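Mitirex two-arm kit, reviewed after one semester with a student club

Our robotics club at Marar bought the Mitirex kit in September, and I have been meaning to write it up ever since, mostly so that other club advisors can hear from somebody who isn't selling one. Short version: I love this thing. It has flaws and I'm going to list them, but I haven't seen students this eager to stay late since we built the catapult.

You get two arms with grippers, cables, a controller box and the software. The manual claims 13 hours for assembly. We took two full weekends, partly because the students insisted on doing every screw themselves and partly because chapter 2 has the wrist drawings mirrored. Maarja Urbonaitė, our club captain, caught that one and sent Mitirex a corrected page, and they put it in the next download. Good on them! 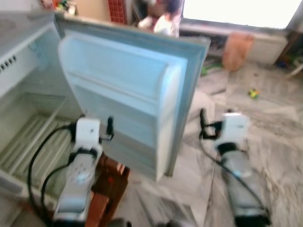
The task our club picked for the Urnby student challenge is household chores, with the refrigerator door as the big one. It sounds easy until you try programming it. A door swings in an arc, the seal pulls back at you, and both arms have to stay out of its way. I do wish the cables were tidier: the one on the left arm leaves the wrist and makes a wide loop past the inside of the fridge, exactly where you'd like to put a shelf or a carton. We've asked for clips. The black fingers are slim enough to get in near the bottom edge of a door, and the kids have learned a lot about approach angles from that alone.

The software is the best part. You can record a motion, replay it slowly, and change one joint without wrecking the rest. Our ninth graders were editing their own motions by the second meeting. We now have 1032 recorded runs on the club drive, good and bad, and the students dig through them to settle arguments.

Gripes: the controller fan is loud, and spare fingers only come in packs that cost $200. The older Jestard kit we used before was cheaper to repair, though it only had one arm and the students outgrew it fast.

Would I buy it again? Yes, and I'd order the spare fingers the same day.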